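Plellex – Call for Participants: Residential Hearing and Speech Clarity Study

Reference 1282
Posted 5 May 2022

Plellex is recruiting adults for a listening study on how well speech is understood in ordinary indoor rooms. Results will be used to revise the Ponside word lists, which are scored by hand at present and do not cover speakers with regional accents.

Eligibility
Age 18 or over
English spoken daily for at least five years
No ear surgery or ear infection in the past 14 weeks
Hearing aid users may apply – please state make and model on the form

Procedure
Each participant attends two sessions, with a gap of at least 5 days between them. A session consists of a short hearing check, three blocks of recorded sentences played at different levels, and a written questionnaire. Sentences are repeated aloud and scored by the examiner. Background noise is added in the second and third blocks. Playback levels stay within the range of normal conversation. Each session takes around 31 minutes, not counting the break between blocks.

Sessions are held at the Ezeani building, second floor. The elevator is next to the rear entrance. 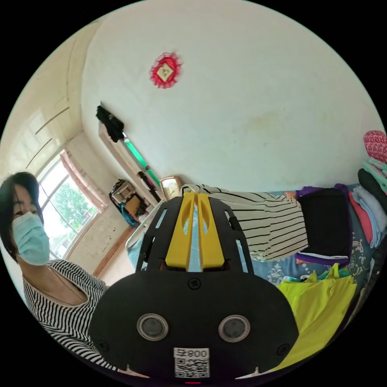 Payment is made by gift card after the second session. Participants who complete only the first session receive half the amount. Parking costs are refunded on presentation of a receipt; mileage is not.

Audio recordings of responses are stored under a participant number and deleted once scoring has been checked. Names and contact details are kept in a separate file. You may withdraw at any time before the end of September.

To apply, request form G from Modupe Aliyu, study coordinator, at the Plellex front desk. Current employees of Plellex or Gristerov are not eligible.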